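Chapter 3
Your Bench, Your Iron and Where Everything Goes

I learned to solder on the end of my mum's ironing board, which I do not recommend. The board wobbled, the light was awful, and I melted a neat brown crescent into the cover that she still brings up at Christmas. By the time I started teaching the evening course at the Hinavine workshop I had firm opinions about benches, and you're about to get most of them.

In the last chapter we looked at solder and flux and why one won't behave without the other. We'll make our first joints in Section 3.4, I promise. Before that I'd like you to spend a bit of time getting your station sorted, because a beginner with a cheap iron and a tidy bench will nearly always make nicer joints than a beginner with a flash iron and a dog's breakfast of leads.

3.1 The table

Any steady table will do. I like a pale top (dropped resistors show up beautifully on it, and so do those little beads of solder that roll off and hide), but if yours is dark, put down a sheet of light-coloured card. You want room for your work straight in front of you and the stand over on the side of your writing hand. If you're left-handed, swap everything I say about sides in this chapter. Sorry, I'm hopelessly right-handed and I write that way too.

3.2 The stand

A stand is mostly a safe place to park a hot tip, and that's the job to judge it by. Push yours with one finger. If it skates across the table, it needs more weight or some rubber feet. Then rest the iron in it cold, take it out, and put it back again without looking straight at it. Do that until it feels boring!

Stands vary a fair bit. The plain ones are a coil of wire on a metal base. Others have a cradle, a spot for the sponge and somewhere to keep bits and pieces.
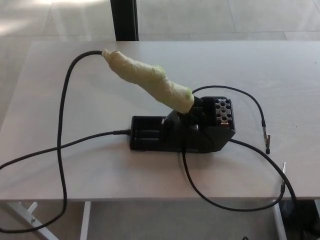
Figure 3.1 Soldering iron at rest in its stand, tip down in the cradle. The sponge tray is empty.

Notice the tape on the handle in Figure 3.1. A fatter handle suits some hands, and I've met plenty of people at Hinavine who wouldn't go back to a skinny one. If you try it, keep your wrapping well back from the metal barrel, and do it with the iron unplugged and stone cold.

The round holes in the block beside the cradle are the sort of thing you can stand spare tips in. I kept mine in a lolly tin for years and could never find the chisel one.

As for the sponge, it should be damp, never dripping. Wet it, squeeze it out, pop it in the tray. A soaking sponge chills the tip and you'll sit there waiting for it to come back up to heat.

3.3 Cables

Now the part everyone skips. Look at the iron's cable in the figure and follow it away from the handle: it loops along the table and over the front edge. A cable hanging on your side of the bench is one your knee or your chair can catch, and the iron goes wherever its cable goes. Send yours off the back or the far side if you possibly can, with enough slack that the iron reaches your work without tugging.

Check your leads each time you sit down, too. Run your eye along every one and look for nicks or melted patches.

Try it yourself 3A

Set up your station with everything switched off. Sit down, pick up the iron, reach the far corner of your work area and put the iron back. Do this 8 times. If a lead snags or the stand shifts, move something and start over.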